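# Brown spots inside stainless basin pan, and what to stand it on

Posted in Kitchen > Cookware and Care

**Fondmont_Kitchen**

I have a large round stainless pan with a raised rim and a shallow step around the base. I use it for washing and soaking vegetables before they are cut. It is not used on the stove. The bottom is scuffed gray from years of use. Within the last few months small brown spots have appeared on the inside, all in one area, toward one side of the floor of the pan.

Details that may matter:

- Water is from a private well. The last test, in March, gave total hardness of 234 mg/L. Iron was not on the test.
- Washed by hand with ordinary dish liquid and a nylon brush. No steel wool, at least not by me.
- Vegetables are sometimes left in salted water for an hour or two.
- Dried with a towel most of the time, otherwise left upside down.

A magnet does not hold on the wall of the pan but drags very slightly at the rim.

Two things I would like to know. First, are these spots pitting, surface rust from some other source, or mineral stain, and how do I tell them apart without a lab? Second, the pan goes on a round wooden table with a glossy finish, and I would like to stop marking the finish. I have been putting a plastic basin under it. Is that adequate or am I trapping water against the wood?

I have read the thread on cast iron trays and it doesn't apply.

---

**Kastriot Hodžić**

Taking the spots first. There are three candidates and they can be separated with things you have in the house.

**Mineral stain.** Well water leaves calcium, and if there is any iron in it the deposit dries tan to brown. Put a folded paper towel soaked in plain white vinegar on the spots for 15 minutes. Mineral film softens and wipes off. If it fizzes at all, it is carbonate.

**Transferred iron.** Particles from a steel scouring pad, a carbon steel knife or a rusty rack lodge in the surface and rust there. The stainless underneath is sound. Vinegar will have little effect. A paste of oxalic acid cleanser and water will lift it in a minute or two. Wear gloves, rub with the grain if there is a grain, rinse twice. Never mix it with bleach or use it after bleach without a full rinse.

**Pitting.** Chloride attack. After the cleanser, dry the pan and draw a fingernail across each place where a spot was. If the nail catches, or if you see a dark point under a magnifier, it is a pit. Pits do not polish out by hand. A shallow one in a wash pan is of no consequence. It will hold a little salt water and tend to come back brown, so it needs drying each time.

The salted water is the part I would change. Undissolved salt sitting on the bottom is the usual cause of pitting in a pan that never sees heat. Dissolve the salt in a pitcher, then pour. Keep the soak under 30 minutes and rinse the pan as soon as it is empty. Spots grouped on one side suggest that either the salt goes in at that side or the last water collects there. Put the pan on a level surface with a spoonful of water in it and see where the water goes.

The magnet result tells you little. Austenitic grades pick up some magnetism where they are rolled or bent, and a rim is both.

As to the table: what matters is whether air can get under whatever touches the wood. A plastic basin with a flat bottom will hold a film of water by suction. On shellac or an older lacquer that gives a white bloom overnight. On polyurethane it usually gives nothing for a long time and then lifts the finish at a seam or a scratch. Test a hidden place on the underside edge with a drop of denatured alcohol on a cotton swab. Shellac goes tacky, lacquer and polyurethane do not. 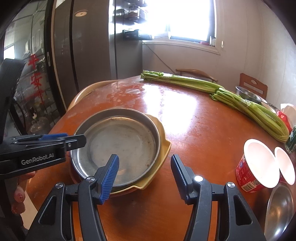
I keep a basin under mine as well, a yellow one with corners. The corners project past the round pan, so drips off the rim are caught there to some extent and the finish gets less of it. It is not a complete solution. When the work is done I lift both, wipe the table dry and store the basin on edge. Celery is the worst for drips because the stalks carry water in the channel. Stand them cut end down in the sink for a few minutes before they go near the wood.

If you want the basin to stay in place between uses, stick four felt or cork pads under it. Felt wicks, so cork is the better choice for wet work.

---

**erar639**

just use Bar keepers friend. had the same spots, gone in 5 min. dont know about the table, mine is formica

---

**Kostiuk**

Agree with most of the long answer. Two corrections.

Fizzing in vinegar confirms carbonate but lack of fizzing does not rule it out. Thin scale dissolves without visible bubbles. Wipe and look again before moving on to oxalic.

Cork pads with a rubberized backing can mark a lacquered top. The plasticizer migrates into the finish and leaves a dull print that does not buff out. Use plain cork, glued to the basin, and check after the first week.

Also get the iron tested. If it is above 0.3 mg/L you will be cleaning that pan indefinitely, whatever you put under it.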